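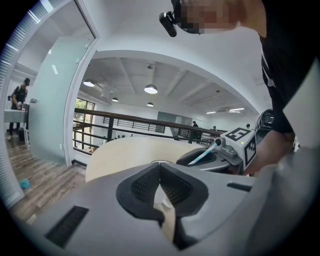 Prakex Releases Skirnen 6, Adding Two-Hand Alignment and Automatic Session Checks for Demonstration Data

CLIVGATE – Prakex today announced the general release of Skirnen 6, the newest version of its software for recording, aligning and reviewing manipulation demonstrations made with hand-held grippers. The release is available to all current license holders and introduces a rebuilt tracking pipeline, a checking tool that works while a session is still under way, and a direct export path to the Prata motion planner.

Skirnen is used by robotics teams that teach manipulation skills from human demonstration. An operator performs a task with one or two hand-held grippers, and the software converts the recorded video and motion into trajectories that a robot policy can be trained on. Earlier versions treated each gripper as a separate recording and left the matching of the two to the user. Skirnen 6 solves for both grippers together, in one shared coordinate frame, from the first moment of the recording to the last.

"Our customers told us that the hours they lost were not lost in collection," said Chia-jung Tam, director of perception software at Prakex. "They were lost the following morning, when an engineer opened the files and found that the left hand and the right hand disagreed on where the table was. We have moved that discovery to the point where the operator can still do something about it."

Shared tracking for two-handed work

The new tracking pipeline combines three sources: visual odometry from the camera on each gripper, the detection of printed marker cubes mounted on the devices, and, where one is worn, the view from a head-mounted camera. When one gripper comes into the view of the other, the software uses the marker cube to correct the relative pose between them. Corrections are carried backward as well as forward through the recording, so that a single clear view of a marker improves the trajectory on both sides of it.

Tasks that involve thin or flexible objects, such as passing a straw or a cable from one hand to the other, benefit most from the change. In such tasks the fingers of the two grippers come close together, and a small error in relative pose can turn a clean handover into one that a robot cannot repeat.

Prakex tested the pipeline on 2288 two-handed demonstrations recorded in its own studio by operators working at shared tables with people moving in the background. The company will publish the test protocol and the full table of results with the release documentation, including the recordings on which the software failed to reach a solution.

"We kept the failures in," said Jeptoo Kinyua, who led the evaluation. "Most of them come from long stretches in which neither gripper sees a marker and the wrist cameras are facing a plain, glossy surface. A team planning its own workspace needs to know that before it chooses its tables."

Checks during the session

Skirnen 6 also introduces Session Check, which reviews each demonstration as soon as the operator ends it. The tool looks for dropped video, clock drift between devices, lost tracking and gripper widths outside the calibrated range. A recording that passes is added to the dataset. A recording that does not pass is set aside with a short note stating which check failed and at what time, and the operator may repeat the task or keep the file for manual review.

Thresholds for every check can be changed by project. The default settings are deliberately strict – Prakex recommends that new teams leave them in place for their first 80 demonstrations and adjust them only after reviewing what has been set aside.

Session Check runs on the recording workstation and does not require a network connection. Faces of operators and bystanders can be pixelated at the same stage, before any file is copied to shared storage.

Export to Prata

Trajectories approved in Skirnen can now be sent directly to Prata, the company's motion planning package. Prata tests each trajectory against a model of the user's robot arms and marks the segments that would exceed joint limits or bring the arms into collision. Those marks are returned to Skirnen and appear on the recording timeline.

"Planning and collection have been run as separate departments in this field, with separate tools," said Ashton Waaka, product manager for Prata. "A person's arms will go where a pair of robot arms will not. The person holding the grippers should be able to learn that on the same day."

Availability

Skirnen 6 is available for download from the customer portal. Projects created in the previous version open without conversion, and existing recordings may be processed again with the new pipeline at no added charge. The standard license covers projects of up to 2000 demonstrations; larger projects require the extended license. The Prata export requires a current Prata license.

An online walkthrough for license holders will be held on Tuesday and led by Wai-kit Kwok of the customer engineering group. Registration is open through the portal.

About Prakex

Prakex develops perception, planning and data tools for robotic manipulation. Its offices and recording studio are located in Clivgate.

Media contact: Kam-wah Choi, Communications, Prakex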